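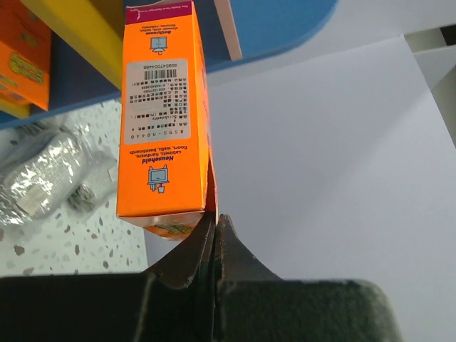
The sundial at Catdale is on the south wall of the old corn exchange, just under the gutter, and most people who park in the square walk beneath it without looking up. It is a slate panel with a painted border and an iron rod, and it runs behind the church clock across the road for most of the year.

There is nothing wrong with it. The dial gives local sun time, and the town has kept railway time since the station opened. On top of that comes the yearly drift between sun and clock, which a small table carved below the numerals was meant to correct. The table is badly worn now. March and the early part of the summer can still be read from the pavement, the rest only from a ladder.

Catdale had three public dials at one time. The one on the market cross went when the cross was moved, and the one at the grammar school was plastered over. The corn exchange dial survived mainly by being too high to reach. Its motto is in Latin and has lost its last word, and there are at least two opinions in the town about what that word was.

Flendton, down the valley, has a better known dial in the churchyard, a brass plate on a stone pillar. Visitors tend to go there first. The brass is a copy – the original is kept indoors – and the pillar leans slightly, so the hours after noon are not to be trusted. The Catdale dial is the more accurate of the two on a clear day.

Repairs are planned. Semple, the stonemasons who worked on the exchange roof, have quoted £2,000 to clean the slate, recut the table and reset the rod, which has worked loose at its lower end. The border would be repainted in its old dark blue, going by flecks left in the corners.

The best time to see it is late morning, from the steps of the bank opposite. After three in the afternoon in winter the roofs on the west side put it in shade. There is no charge, and no sign either.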